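4. Folding long-sleeved tops

Right, this is the fold I get asked about most, so I'll go slowly. You want a big flat surface at a comfy height. I use the bed with just the sheet on it, doona shoved off somewhere else, and it beats the ironing board every time.

1. Lay the top out flat and give it a once-over with your palms. A few soft wrinkles are fine, don't go chasing them.
2. Fold one sleeve in across the body, then the other. If a sleeve pokes out past the far side, bend it back on itself.
3. Bring the top half over the bottom hem. Hold both sides while you do it or the whole thing skates off sideways (ask me how I know!).
4. Press down at the left and right edges, then let go.

Note: the Wutero folding card that comes in the Jenmont kit is 30 cm wide. Handy for kids' shirts, a bit mean for an adult jumper. I gave up on mine by May and go by eye now.

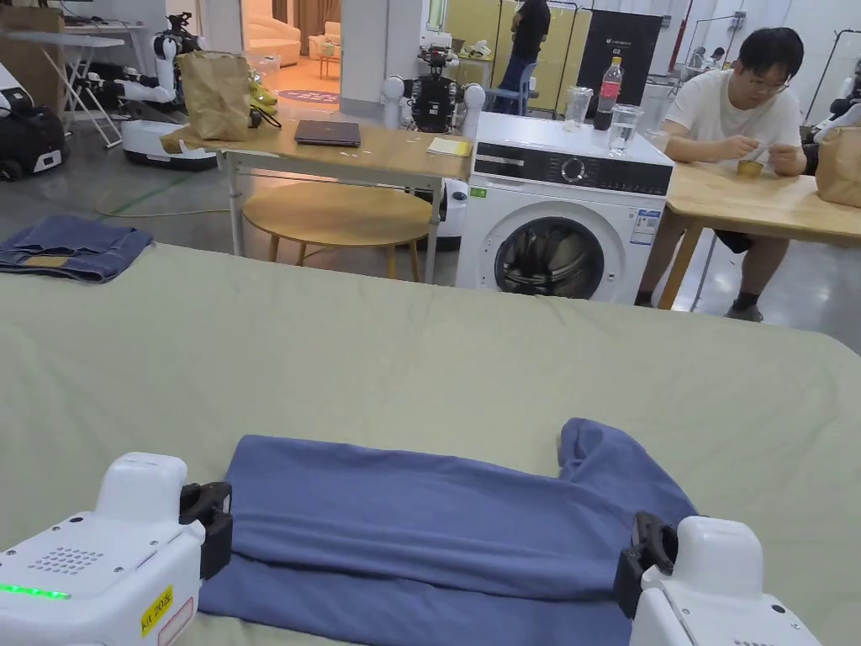 Jeans get folded first in my house and parked at the back of the bed, out of the way. They're heavy and they hold their shape, so they go on the bottom of the pile later on. Tops after that, socks last, and I don't fold socks, I just pair them and hope.

Caution: check cuffs and underarms for damp before you fold anything. A top put away even slightly damp will stink out the whole drawer, and then it's back in the machine.

5. Stacking

1. Jeans down first, waistbands all facing the same way.
2. Tops next, folded edge towards you.
3. Stop when the pile starts to lean. Two short piles are easier to carry than one tall one.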